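Brukier Table Kit: simulated cutlery episodes

What you get
The kit from Odimico holds 139 rendered episodes of a two-finger gripper working with cutlery on a marble surface. One, number 4, is left out of the default list — its log file is short. That leaves 138 for training.

Folders
Each episode has its own folder with wrist view, joint log and a text label such as "fork".

Known limits
All of it is simulated. Lighting is even and shadows are weak, so expect a drop on real tables. 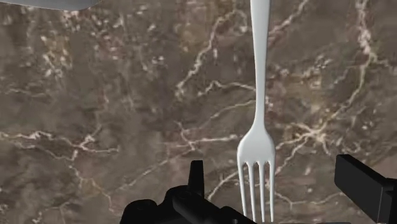
Labels were redone in July and older copies should be replaced.

Contact: Jihad Sleiman
Last change: September 2021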